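Self checkout was supposed to save me time. Nineteen items, two of them loose onions, and I stood there hunting for "onion" on a screen that wanted to show me nectarines first. The old lanes at Nudell had a person who just knew the code.
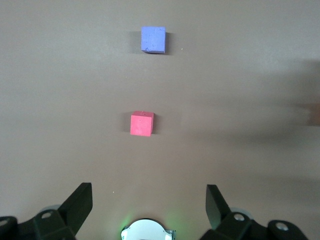 Prusosside Columnist

Same story at Flirkine last April. One cashier open, line back to the greeting cards. And everyone in it waiting on purpose — we'd all walked right past the machines. Doesn't that tell the store something?

They say it keeps prices down. Show me. My coffee went up 62 cents and I'm the one bagging it now. No discount for the labor, no apron either.
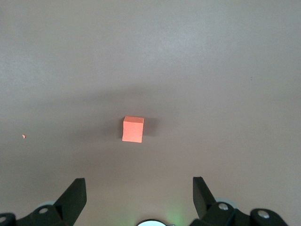
And the older folks who come in partly to talk to somebody, where do they go? My aunt used to get her whole weeks news from the woman on lane 2. Now she gets a voice telling her to wait for assistence. Bring back three lanes on weekday mornings. Thats all I'm asking. Try it for a month and see which line people pick.

Recent opinion
Who gets to park on Phetsri Street?
Leave the library clock alone
710 words on potholes

Contact us | Copyright Prusosside opinion page | Back to top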